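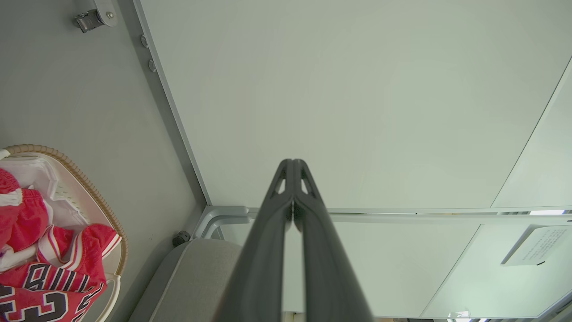
A pale gray-white surface under even light. Off-whites make up most of the matching work at Judotell.

Matching the whites: a color technician on drift, daylight and touch-up paint

The color room at Judotell, a paint manufacturer in Wernton, has no windows. The walls are a neutral gray, the floor is a slightly darker gray, and the technician who runs the room wears a gray lab coat over whatever she came to work in. She asked that her name be left out of this article, as the company prefers its technical staff to speak for the department.

Her subject is white paint. The company's fan deck lists 496 colors, and over half of what the plant ships is white or near-white. "People expect the deep reds to be the problem," she said. "Reds have their own trouble, mainly hiding power. But a customer will accept a red that is a little off. With a white, they see it from across the room."

The reason is partly the eye and partly where the paint goes. Whites are used on large, uninterrupted surfaces, next to trim and ceilings that are also white. Two reds seldom meet on the same wall. Two whites almost always do.

A tinted white starts as a base containing titanium dioxide, into which a small dose of colorant is dispensed. In the company's Yule range, most formulas call for black, yellow oxide and a trace of red oxide. The traces cause the difficulty. "If a deep color needs several ounces of colorant and the machine is off by one drop, you will not find that drop," she said. "In a gallon of Yule, one drop is a different color."

For this reason the plant tints its whites in the tank, in batches of 600 gallons, wherever the order allows it. A dispensing error that matters in a can disappears in a tank. Store tinting is still offered, with a note on the formula label advising that all cans for one room be mixed together before use. She said that contractors generally follow the advice. Homeowners open one can, finish it on the long wall, and open the next one at the corner.

Every batch is checked twice. A drawdown is made on a coated card, dried, and read by a spectrophotometer, which reports the difference from the standard as a single figure. The same card then goes into a light booth beside the master card and is judged by eye under three lamps: simulated daylight, store fluorescent and a warm household lamp. A batch may pass the instrument and fail the booth.

"The instrument gives you a total difference," she said. "It can be small and still all in one direction. If it is all toward green, I will send it back at a number I would pass without a thought if it were lighter or darker."

Green was mentioned several times. Gray-whites made with black colorant alone tend toward blue. The usual correction is yellow, and blue corrected with yellow reads green, especially in the middle of a large flat area where there is nothing for the eye to compare it with. A touch of red oxide pulls it back. Too much and the paint looks pink at sunset, a complaint the company logs under its own code.

Asked what share of color complaints turn out to be color, she took some time before answering. "A minority," she said. "Most of it is sheen, film thickness or light." A satin finish and a flat finish from the same formula will not look the same on adjoining surfaces, as the satin reflects part of the room back at the viewer. Anything seen from a low angle exaggerates this. A ceiling viewed from the far end of a hallway can appear several steps darker or lighter than the same paint seen straight on, and the undersides of shelves and soffits take most of their light from the floor. A brown carpet will warm them. A lawn outside a glass door will do something else.

Her standard request to a complaining customer is for a sample brushed onto card, two coats, to be held flat against the wall in question. Held at an angle it proves nothing.

Touch-up is a separate matter. Paint applied by brush over a rolled wall has a different texture, and the new film has not yet aged. Alkyd whites yellow in the dark, so a patch behind a removed picture may be more yellow than the wall around it, which surprises people who expect the covered part to have stayed fresh. Acrylics hold their color far better but burnish when they are rubbed. She recommends repainting from corner to corner and does not regard this as a sales position.

The plant changed its formulation software in July, moving to Plultico after a long period on an in-house system. The new package predicts a correction from the first reading and usually reaches tolerance with one addition. The old one often needed three. Her reservation is that it treats every colorant lot as identical. Yellow oxide in particular varies from lot to lot, and the department now measures each delivery and enters its strength by hand.

Master cards are kept in a closed drawer and replaced every 6 months, with the outgoing card read against the incoming one before it is discarded. Without that step, she said, a color can move a long way while every batch passes. "You match to last year's card, and that was matched to the year before. Each one is within tolerance. Put the first next to the last and they are two products."

She could name a color this had happened to, before her time, and declined to. It was corrected gradually over several batches, and the retained samples from that period are still on a shelf in the basement store, labeled by batch number and tint base.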